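Home | Company | Products | Gallery | Jobs | Contact

The packing hall at Surkar, Warville

Surkar has packed small household goods in Warville since 1995. In February we started to use robot arms from Rakenard for a part of the sorting work. On this page we show how the work looks now, and what our people say about it.

Before, one person sorted up to 400 pieces in an hour, always with the same movement of the arm. Now the same person prepares the table, watches the robot and decides what to do with a piece it cannot take. The shoulders are less tired — but the attention must be better, and some colleagues told us they miss talking during the work.

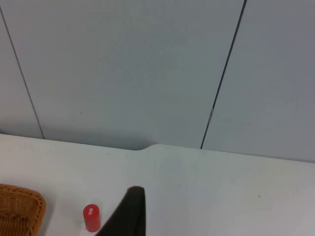 At the sorting table: the black gripper finger beside a small red piece with a white label, woven basket at the left.

No one lost a position because of the change. Everyone in the hall received training from Hrynyshyn, and two colleagues now write the robot programs themselves. The breaks stay at the same hours as before, this was a wish of the evening shift.

More pictures will follow when the second table is ready.

Recent galleries
Summer party in the yard
New loading dock
Training days with Hrynyshyn

© Surkar, Warville | Contact | Back to top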